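Baking rolls on a fixed schedule with an overnight cold proof

This page covers the timing of a batch of enriched dough rolls so that they come out of the oven at a set hour. It assumes you can already mix and shape a basic dough. The formula is for a half-sheet pan in a home oven with top and bottom heat.

Formula

Bread flour, 543 g
Whole milk, cold, 300 g
Egg, one large
Sugar, 40 g
Butter, softened, 68 g
Salt, 10 g
Instant yeast, 5 g

Weigh everything, including the milk. Volume measures are not accurate enough for the schedule below to hold.

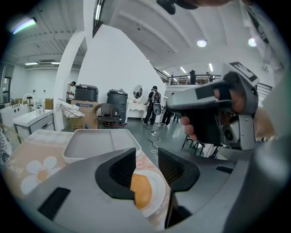 Page last changed: May, by Ineke Baert

Mixing

Combine everything except the butter and mix on low speed for four minutes. Rest the dough in the bowl, covered, for 20 minutes. Add the butter in four parts with the mixer running, waiting until each part is absorbed. Continue on medium speed until the dough clears the sides of the bowl. In a Teuber stand mixer with the standard hook this takes nine minutes. By hand, allow twice that.

Check the dough temperature at the end of mixing. The target is 75 F. If the reading is above 79 F, cut the first rise by 15 minutes. If it is below 71 F, add 20 minutes.

First rise

Cover the bowl and leave it at room temperature for 60 minutes. Fold the dough once at the halfway point. It does not need to double at this stage. A rise of half its original volume is enough, and more than that makes the rolls hard to shape evenly.

Dividing and shaping

Divide into 12 pieces of 85 g. There will be a small remainder, which can be spread over the lightest pieces. Round each piece against an unfloured surface, seam down. Set them on parchment in three rows of four with two inches between them. If you want soft sides, close the gap to half an inch and add three minutes to the bake.

Cold proof

Wrap the whole pan. A loose cover lets the surface dry out and the tops will split. Place it on the middle shelf of a refrigerator set to 38 F. The usable window is 8 to 14 hours. Past 14 hours the rolls still bake but spread sideways.

Working back from the serving time

For rolls on the table at 10:00 a.m.:

6:40 a.m. Take the pan out. Leave it wrapped.
8:40 a.m. Start the oven at 375 F.
9:10 a.m. Unwrap and brush with egg wash.
9:15 a.m. Bake.
9:37 a.m. Move to a rack.
10:00 a.m. Serve.

The warm-up period is the step most often cut short. Press the side of one roll with a floured finger. The dent should fill in slowly and leave a shallow mark. If it springs back at once, wait another 15 minutes and move every later step by the same amount.
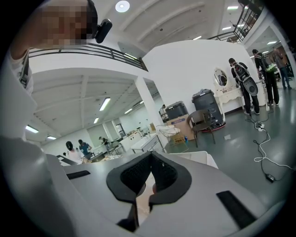

In the big white room.

Baking

Bake for 22 minutes on the middle rack and rotate the pan after 14. The center of a roll should read 190 F. Color is a poor guide with this formula, as the sugar and egg wash brown early. If the tops are dark before 18 minutes, lay foil over them loosely and keep to the full time.

Known problems

Flat rolls: proofed too long, or a refrigerator running warm. Put a thermometer on the shelf overnight before changing anything else.

Dense ring at the base: the pan went in cold. Extend the warm-up.

Wrinkled tops: underbaked, or left on the pan to cool.

Changes

Warm-up period raised from 90 minutes to two hours after Branislav Jurčo reported dense centers in a kitchen at 64 F. Egg wash moved from before the cold proof to just before baking. The Rustby flour used in earlier versions absorbs more liquid; add 32 g of milk if you use it.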